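Home About Archive Contact

2023-07-24

My walking app thinks I'm an idiot

I signed up for Nurno in April, after my employer sent around one of those emails saying we could get a discount if we "engaged with our wellness." I already walk. I've walked to the store and back for most of my adult life without anyone giving me a badge for it. But a discount is a discount, so I downloaded the thing and agreed to whatever it was I agreed to.

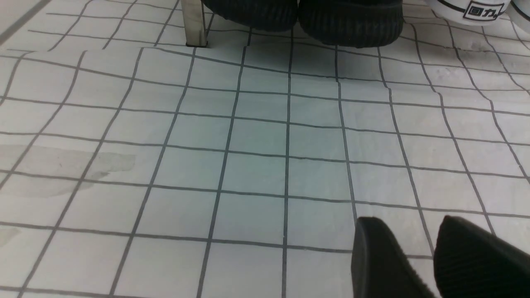 Vilel
Blog owner and occasional complainer

The deal was a 30-day challenge. You walk, the app counts, and at the end you get some money off a gym membership at a place called Nondunance. Read that again. The prize for walking outside for free is a chance to pay somebody to walk indoors. I don't know who comes up with this, but I bet they drive to work.

My first problem was the counting. One evening I did the long loop around Kinsella, up past the water tower and home by the old road, and Nurno gave me 3,281 steps. I've done that loop plenty of times and my knees say it's a lot more than that. A few days later I sat on the couch, folded a load of towels, and got credit for a "brisk session." If it can't tell a hill from a towel, why should I believe anything it says about my heart?

So I wrote to support. What I got back was a paragraph about how every body is different. Fine, but I was asking about the step counter, and I only have the one body.
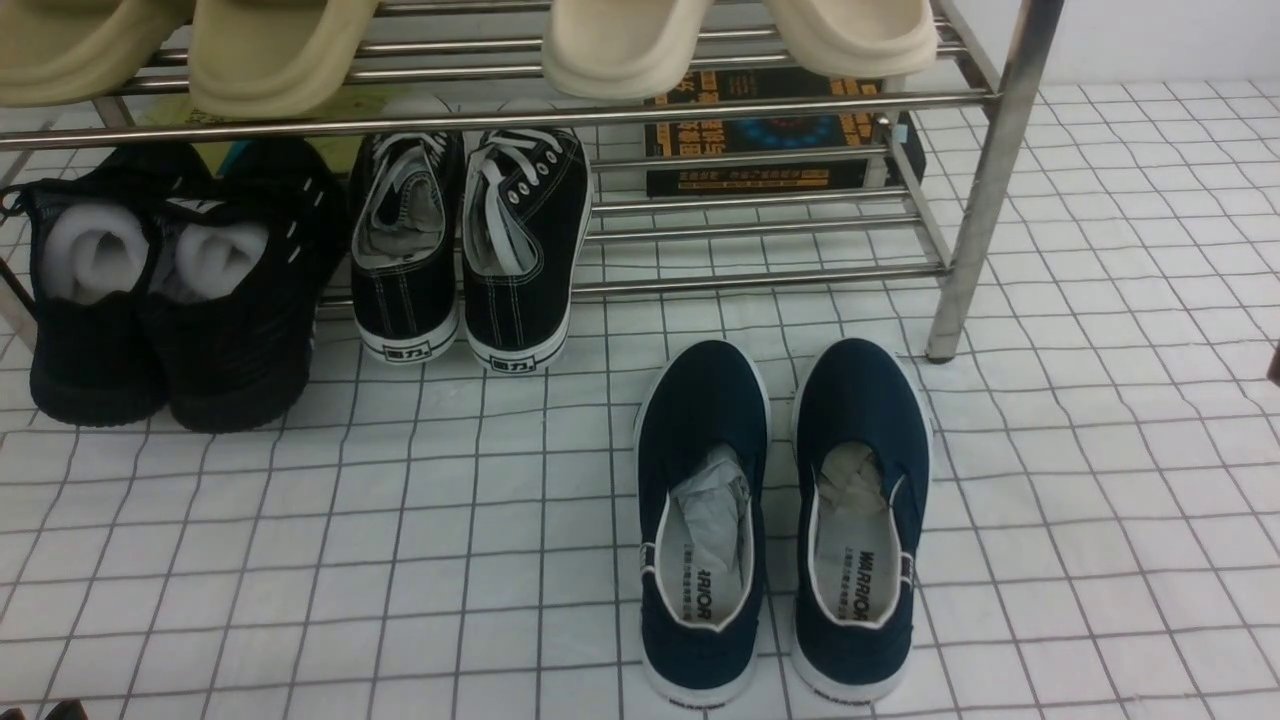 Then there are the messages. I got 19 of them in one week before I found the setting, and the setting is three menus deep under something called "My Journey." A few were tips. Drink water. Stand up. One told me that people who walk with friends walk farther, with a link so I could invite mine. That one I do understand. That's advertising.

I'm willing to hear that these apps help some people. My sister-in-law swears by hers and she does look well. She also quit smoking and got a dog the same spring, and I know which of those I'd give the credit to.

I finished the 30 days, mostly out of spite. The code for the gym arrived and it expires before my next paycheck. I still did the loop last night, with the phone home on the charger, and according to Nurno I didn't move at all.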